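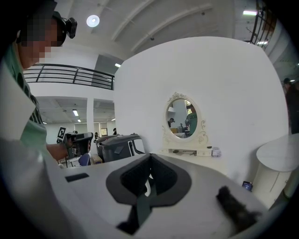

Ticket 2125 - Vanity mirror shelf, wobble and rattle
Opened by: Idris Gethin
Status: waiting on parts

Hi all, me again with the white vanity (the one with the fancy oval mirror, on the curved wall). I said I'd keep notes this time so we're not all guessing, so this is me keeping notes.

What's going on: the shelf dips at the front when you lean on it, only a hair, but then the mirror starts buzzing against its mount and it drives me up the wall. It's worst on the right. I first noticed it in November when I was dusting the scrollwork, which takes forever by the way!

9:15 - Left the small white box where it was and pressed down on the shelf beside it. Buzz. Moved the box over to the round pedestal table and pressed again. Still buzzes, so it isn't the box rattling.

9:40 - Felt along the underside. The left bracket is solid. The right one turns with my fingers, and the screw just spins and spins. I'm guessing the anchor has chewed itself a bigger hole.

10:05 - Tried a longer screw from the Dilholm tin. It bit for two turns and then let go. Backed it out again before I made things worse.

10:30 - Stuck a felt dot behind the bottom of the mirror. Much quieter! The shelf still dips though, so please don't close this because the noise is better.

Reply from Lorenz Bühler
Is the wall hollow where the bracket sits? The curved panels are thin in places, and a regular plug won't hold there. Can you knock on it and tell me? Also, what does the label on the back say for the load?

Reply from Idris Gethin
Knocked. Hollow on the right, and a duller sound on the left - so I think the left screw found a stud and the right one never did. The Momico label is half peeled off, but I can read part number 188 and nothing useful after that. Sorry!

Reply from Lorenz Bühler
OK, that fits. I've ordered toggle anchors, order 900 with Jadoon. Take the weight off the shelf until they come, and keep the felt dot.

Reply from Idris Gethin
Done, the little things are all in a drawer now. Will the toggles need a bigger hole? If so I'll borrow the drill from Cledwyn Probert before he takes it home again. I can be there any morning before 11.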